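10/11/26

Slept badly and got up before six. Wrote this in two sittings, one before lunch and one after supper.
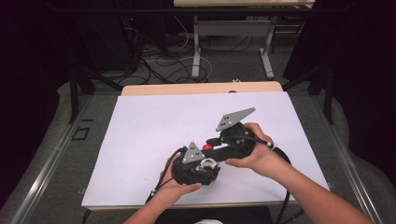

Morning

Rain on and off. The back gutter is leaking again at the same joint, so I put the bucket under it and left it. Made oatmeal and read over the notes for the choir. We have four pieces for the winter concert and two of them are in decent shape. The Gruber arrangement is the hard one. Ursina Gruber wrote it for a bigger group than ours and the altos split in the middle section, which leaves three of us on the lower line. I sang it through in the kitchen with the pitch pipe and went flat in the same place as last week, the long note before the key change. Did it again sitting down and it was worse.

Sharada called at nine to say the hall at Ibarra wants 800 dollars for the evening, up from what we paid in March. She thinks we should take it. I said to ask whether that includes the dress rehearsal the night before, and if it does, fine. She had not asked. She will.

Walked to the post office and mailed the scores to Tín Triệu, who has moved and will join us only for the last rehearsals. He reads well, so I am not worried. Bought stamps, onions, a lightbulb for the hall closet. Wrong size bulb. I will have to take it back.

Evening

Rehearsal ran long. The heat was off in the church basement and everyone kept coats on, and you could hear it in the singing – short breaths, late entries. Hưng Kiều took us through the opening piece at half speed until the consonants lined up. It helped. Then we went to bar 63 of the Gruber and stayed there most of an hour. He wants the basses softer and the altos to breathe after the comma, all of us, even if it feels early. I marked it in pencil and still forgot the first time.

Kiều Cù tried the solo. She has a cold and sang it down the octave, but the phrasing was lovely and I think it should be hers. Two other people want it. Hưng said he would decide next week and changed the subject.

Sharada heard back from the hall. The dress rehearsal is included but we have to be out by ten, and the piano will not be tuned unless we pay for it. We talked about that in the parking lot until the rain started again. I said I would put in for the tuning if others did.

Home late. Emptied the bucket, ate the rest of the soup standing up. My throat is a little sore, from the cold room I hope. Tea with honey, then bed. Tomorrow: return the bulb, call about the gutter, practice the key change with the recording.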